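Temps de lecture : 3 minutes

Recherche importateurs et petits industriels pour enquête sur les droits de douane (participation indemnisée)

On vous a sans doute déjà sollicités dix fois sur le sujet. Un formulaire en ligne, cinq cases à cocher, et trois semaines plus tard un communiqué qui annonce que « les entreprises françaises sont inquiètes ». Nous voudrions faire autre chose, sans garantie d'y arriver.
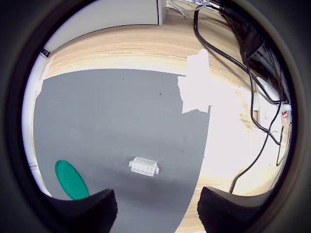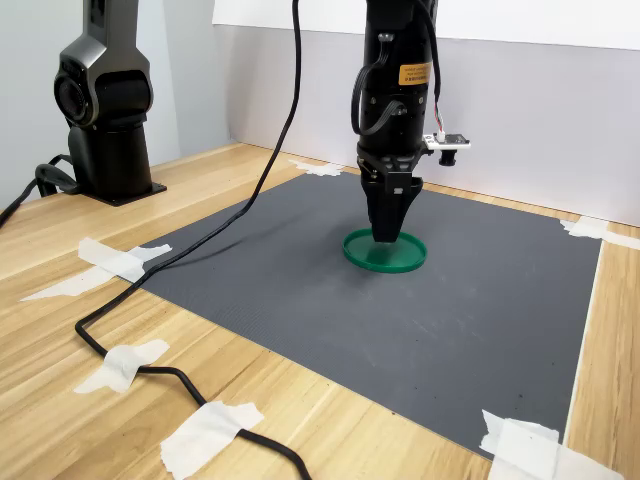

La lettre économique Karkska prépare un dossier sur ce que coûtent réellement les surtaxes à ceux qui achètent ou vendent hors d'Europe. Tout le monde a un avis sur la question. Les fédérations professionnelles publient des chiffres alarmants, les ministères des chiffres rassurants, et les deux camps citent volontiers la même étude. Nous avons demandé à plusieurs cabinets d'où venaient leurs estimations, et les réponses ont été courtes.

Nous cherchons donc 12 entreprises prêtes à ouvrir leurs factures.

Qui peut participer

Vous dirigez une entreprise de moins de 100 salariés, ou vous y tenez les achats, l'export ou la comptabilité. Vous importez des pièces, des matières ou des produits finis, ou bien vous vendez à des clients qui paient un droit à l'entrée. Le secteur importe peu : vin, textile, électronique, outillage, alimentaire. Il faut en revanche au moins deux exercices complets derrière vous, avec les déclarations en douane correspondantes.

Les sociétés qui disent n'avoir rien vu changer nous intéressent autant que les autres. Elles sont rarement interrogées et nous soupçonnons qu'elles sont plus nombreuses qu'on ne le dit. Les cabinets de conseil, les lobbyistes et les agences de communication sont priés de s'abstenir, y compris lorsqu'ils écrivent au nom d'un client.

Ce que nous demandons

Un premier entretien de deux heures, dans vos locaux ou par téléphone. Ensuite, la consultation d'un échantillon de factures et de contrats, choisi par nous et non par vous. Enfin, un second entretien en décembre, pour comparer ce que vous aviez prévu avec ce qui se sera passé. Ce dernier point a fait fuir des candidats lors d'un précédent dossier, autant le signaler tout de suite.

Nous poserons des questions désagréables. Si vous avez augmenté vos prix de plus que le montant du droit, nous le verrons et nous l'écrirons, sans vous nommer. Si un fournisseur vous a « exceptionnellement » facturé un supplément, nous voudrons savoir quand l'exception a pris fin.

Ce que vous recevez

Une indemnité forfaitaire par entretien, dont le montant est précisé dans la convention, et le dossier complet avant parution. Vous pourrez corriger une erreur de fait, mais pas le ton ni les conclusions. Nous ne promettons ni visibilité, ni réseau, ni influence sur la politique commerciale de qui que ce soit.

L'anonymat est garanti par écrit. Les documents sont consultés sur place ou sur un espace fermé, puis effacés après vérification. Si cette formule vous paraît vague, demandez la convention et faites-la lire à votre avocat avant de répondre.

Pour se porter candidat

Écrivez à Periklis Katsaros, responsable du dossier, en indiquant votre activité, vos principaux pays d'achat ou de vente et une période où l'on peut vous joindre. Une demi-page suffit. Inutile de joindre une plaquette. Les candidatures retenues recevront une réponse personnelle, les autres aussi, un peu plus tard.

Annonce mise en ligne le 7 mars 2023.

Ce site utilise des cookies pour mesurer son audience. Accepter | Refuser | Paramétrer

© Karkska – Contact – Mentions légales – Haut de page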